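Florkis supplies judging and scoring services to amateur combat sport promotions. The company was registered by Hamish Fairweather and Liliana Grasso, who had both worked as ringside officials and had both kept their own score sheets for bouts they were not assigned to. Comparing those sheets with the official cards was the start of the work described on this page.

## What we do

Promoters and state associations engage us for three services:

- supply of accredited judges, scorekeepers and timekeepers for boxing, kickboxing and mixed martial arts cards
- the Barbieri scoring system, licensed per event or per season
- post-event review of disputed decisions

We don't promote bouts, manage athletes or accept sponsorship from gyms. Officials on our roster declare any coaching or training relationship before each card, and a judge with a declared interest is not assigned to that bout. The declaration form is held with the event record.

## The Barbieri system

Barbieri replaces the paper slip handed to the supervisor at the end of each round. Each judge enters a score on a sealed handset within 40 seconds of the bell. The entry is locked, time-stamped and written to two separate stores. The supervisor can see that a score has been lodged but can't see its value until all three judges have lodged. An entry can't be amended after lockout; a correction is recorded as a separate item with a written reason, and both values appear on the final card.

The handsets do not need venue internet. Many of the halls we work in have none, or have a connection shared with the ticketing desk. If a handset fails, the judge reverts to paper for the rest of the bout and the slips are entered afterwards by the scorekeeper, with the supervisor countersigning.

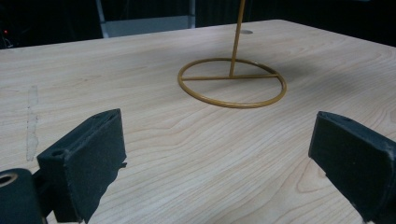
Scoring data is retained for seven years. It is used to calculate agreement between judges by round, by bout and by ruleset. A round in which one judge differs from the other two is flagged for review — a flag is not a finding of error, and close rounds will produce split scores among competent judges. What we look for is a pattern over a season. Officials receive their own figures after each card and may request the round footage where the promoter has recorded it.

## Training

New judges are trained at our Urercombe office. The course runs over four weekends and covers scoring criteria, foul procedure, positioning and record keeping. Each candidate then shadow-scores 50 rounds under supervision before being listed for assignment. Shadow scores don't count towards any result. Refresher training is held each April and is compulsory for everyone on the roster, including the directors.

Our archive of scored rounds passed 1,000 last season, and a selection is used as course material with the athletes' names removed.

## People

Hamish Fairweather is responsible for officiating standards and assignments. Liliana Grasso is responsible for the Barbieri system, data retention and reviews. The roster stands at 19 officials, all engaged on a per-event basis and paid a flat fee that does not vary with the size of the gate. Equipment is stored and tested at our workshop in Fevwood, and handsets are checked there before and after every hire.

## Reviews and complaints

A request for review must be lodged in writing by the athlete, their registered coach or the promoter within 14 days of the bout. Reviews are carried out by two judges who did not work the card. We report our findings to the sanctioning body, which alone has the authority to change a result.

Page last revised 10 July 2021.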